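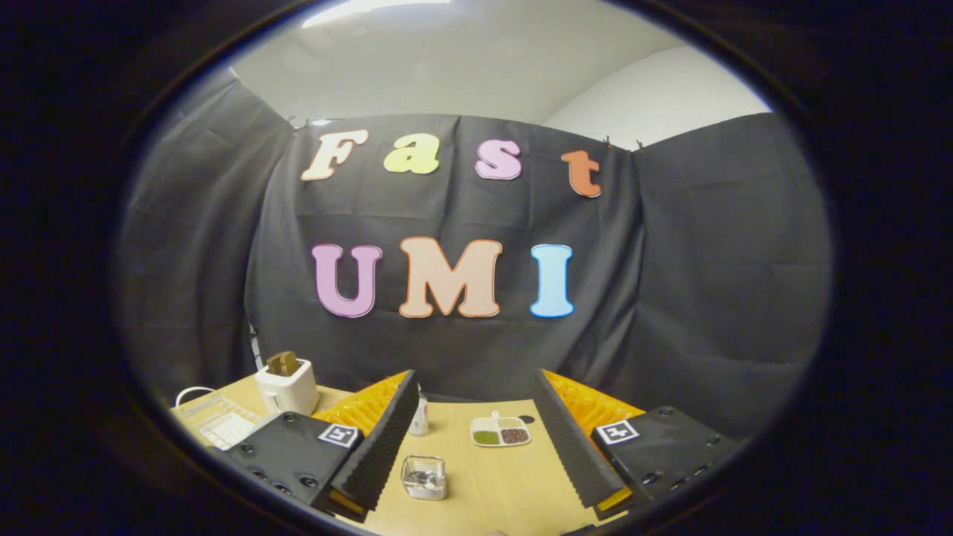 *明るい色の木のテーブルと、向かい合う黒いグリッパーの指*

# 長い短編を1000字に縮める手順

ルース・レーマンス(Roos Leemans)
2020-03-04

私はファンタジーの短い話を、母語のオランダ語と日本語で書いています。日本語で書くときは、いつも長くなりすぎます。説明が足りないのではないかと心配になり、同じことを二回言ってしまうからです。

去年の11月、小さな同人誌「Tutex」に、1000字までという条件の作品を出しました。最初の原稿はその二倍を超えていました。そのときに使った手順を、少し整理して書きます。日本語を母語とする方には当たり前のことも入っていると思いますが、ご了承ください。

## 用意するもの

- 最後まで書き終わった原稿
- 原稿のコピー(元の原稿には手を入れません)
- 文字数を数えられるエディター
- 色の違うペンを二本(紙で作業する場合)

まだ結末がない原稿には、この手順は向いていません。どの文が必要かを決めるとき、結末が基準になります。

## 手順1:話を一文で書く

原稿を見ないで、話の内容を一文で書いてください。「誰が、何をして、何が変わるか」が入っていれば十分です。上手な文でなくてもかまいません。

私の場合は次の文になりました。

> 渡し守のドレリタは、死んだ姉を向こう岸へ運び、帰りに自分の名前を忘れる。

「Drelita」は主人公の名前です。この文を書いてみると、原稿の前半にあった市場の場面が、どこにも関係していないことが分かりました。市場だけで500字ありました。とても好きな場面でしたが、別のファイルに移しました。

一文がどうしても書けないときは、話が二つ混ざっているのかもしれません。そのときは一文を二つ書いて、どちらか一つを選びます。

## 手順2:始まりを遅くする

最初の段落を隠して、二番目の段落から読みます。意味が通じたら、最初の段落は消します。次に、三番目の段落からも試します。

ファンタジーでは、冒頭で世界の歴史を説明したくなります。私の原稿も「リシリク(Risilik)の川は、七人の王の時代から流れを変えたことがない」という文で始まっていました。今の原稿は、主人公が舟の綱をほどくところから始まります。王の話は一度も出てきません。読んでくれた友人のルーベン・ワウツさんに聞いたところ、王については何も気にならなかったそうです。

## 手順3:固有名詞を減らす

登場人物、土地、神、道具など、自分で作った名前に全部印をつけます。1000字の話なら、4つまでにするのがよいと私は思います。

残すか消すかを迷ったら、その名前が二回以上出てくるかどうかを見ます。一回しか出てこない名前は、普通の言葉に直します。

- 直す前:彼女はホーの灯をともした。
- 直した後:彼女は舟の灯をともした。

「ホー(Ho)」は私の世界の月の神ですが、この話の中では何もしていませんでした。カタカナの名前は目立つので、読者は「これは覚えなければならない」と感じてしまいます。

## 手順4:文の終わりを見る

ここからは一文ずつの作業です。日本語では文末に余分な字がたまりやすいようです。私がよく直すのは、次のような形です。

| 直す前 | 直した後 |
|---|---|
| 歩いていくことにした | 歩いた |
| 寒いと感じていた | 寒かった |
| 見ることができた | 見えた |
| 泣いているようであった | 泣いていた |

最後の行には注意が必要です。「ようであった」を消すと、本当に泣いていることになります。語り手が知らないことを、知っていることに変えてはいけません。私は一度これで失敗して、アネル・ズワネさんに「この渡し守は、どうして後ろを向いた人の顔が分かるのですか」と聞かれました。

また、全部の文を短くすると、「〜た。〜た。〜た。」と続いて、リズムが単調になります。声に出して読み、三つ続いたら一つだけ形を変えてください。体言止めを使ってもよいですが、私はまだ上手に使えないので、動詞の現在形にすることが多いです。

## 手順5:会話を削る

あいさつと返事は、ほとんど消せます。「はい」「そうですか」「分かりました」を探してください。

会話のすぐ後に説明がある場合は、どちらか一方を残します。

- 直す前:「もう帰らない」と姉は言った。姉は帰るつもりがなかったのだ。
- 直した後:「もう帰らない」と姉は言った。

敬語にも注意します。敬語は字数が増えますが、人物の関係を一度に伝えてくれます。姉妹の会話から敬語を消したら、二人の距離が近くなりすぎたので、妹の台詞だけ元に戻しました。

## 手順6:7日置いて、もう一度読む

原稿を7日間しまっておきます。その間は開きません。次に読むときは、画面の字の大きさや書体を変えるか、紙に印刷します。

このとき、意味が分からない文が見つかることがあります。削りすぎたところです。元の原稿を横に置いて、必要な言葉だけ戻してください。私は、姉が死んでいることを示す一行を消してしまっていたので、戻しました。

## 字数がまだ多いとき

最後の段落を消してみてください。私は終わりに、主人公の気持ちをまとめる文を書く癖があります。フランス・セーヘルスさんの読書会でこの方法を教えてもらってから、毎回試しています。

それでも多い場合は、1000字に合わない話なのだと思います。無理に縮めないで、別の短い話を書くほうが早いこともあります。

移しておいた市場の場面は、今、別の作品の冒頭になっています。こちらは字数の制限がないので、王の話も少しだけ入れました。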